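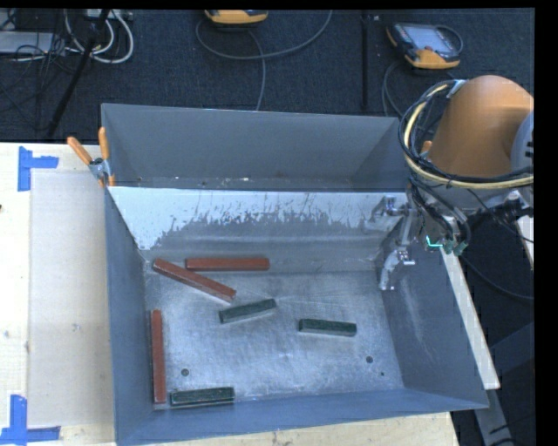

Radoslava Baláž wrote to us that her arm picks well from the middle of the bin but always stops before it reaches a block lying along the wall, and she asked if the gripper is broken. In most cases it is not. The bin has moved a little, and the program still believes in the old position. The steps below are the ones we use on the Stockdale cell to put the bin back and teach it again.

Before you start

Put the arm in manual mode and keep the control unit in your hand, not on the floor. Limit the speed to 20 percent. Move the gripper up until it is clear of the bin walls.

1. Fix the bin

Loosen the clamp and take out all the blocks. Push the bin back to its marks on the table and close the clamp again. Then press on each corner with your palm. If the bin rocks, something is under it – usually a chip of wood. Old tape can do the same.

2. Check the cables

Jog the arm slowly to the far left corner and then to the near right corner. Watch the loop of cables during the whole move. It must not pull tight and it must not touch the wall of the bin. If it does, open the tie, give the loop more length and close it again.

3. Teach the corners

Touch the floor of the bin with the closed finger at four points, one near each corner. Save each point. Do not use a point over a hole, as the height will be wrong. Raise the arm 300 mm between points.

4. Set the wall distance

Open the file for the bin and find the value called wall margin. If it is too large, the arm refuses every part near the wall, as happened to Radoslava. Make it smaller in little steps and test after each one.

5. Test with blocks

Put the blocks back in a disordered way, with at least one against a wall. Run one pick at a time – still at low speed. When the bin is empty two times without a stop, return to normal speed.

We repeat the check every 2,011 picks. Jade Mellor keeps the counter sheet, and the last entry is 3,929.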